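Sunday, December 29, 2024

Kitchen again. Fruit again. Did 21 good ones before lunch and then the tracking went funny and I lost most of an hour to cables. Elsa Lunde messaged from Skorncombe to say the Torvik batch from last week came back with 8 thrown out, all mine, all for moving too fast. Fair. I do rush when I'm hungry.

So today slow. One gripper in each hand, elbows in, close, lift, pause, over the rim, down, open. Pause agian. The pause matters apparently, it's how they cut the clips. If I let go and pull away in one swoop it just reads as mush and the robot learns to fling things.

Bowl, fruit, patterned cloth, both times.

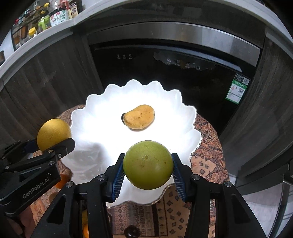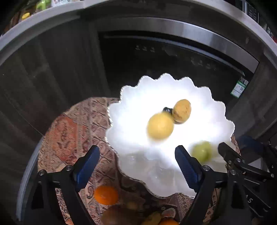
Round things are the worst. Long stuff you can grab any old way but a round one wants to squirt out the second you squeeze off center. Have to come at it dead level, wrists already sore by number 11. And the left hand! My left hand is an idiot. Blažena says do left only for a whole morning, like learning to brush your teeth the other way. Maybe tomorow. Probably not.

Also she wants mistakes left in. Not the wild ones, the small ones where you miss, back off and try again. Says the Jurus people had only perfect runs in theirs and their arm just froze whenever it missed. I like that, feels less like being graded.

Running total 642 on the sheet by the door. Elsa wants the rest in by May and then they try it for real on the arm at her end, no hands on it. Weird to think of it doing my little wrist turn. I do a little wrist turn, didn't know untill I watched the playback.

To do: charge both grippers tonight. Email Elsa re the 8. New batch name, she hates "fruit2". Shake out the cloth. Call Mom back before nine her time.

Hands smell like orange peel. Bed.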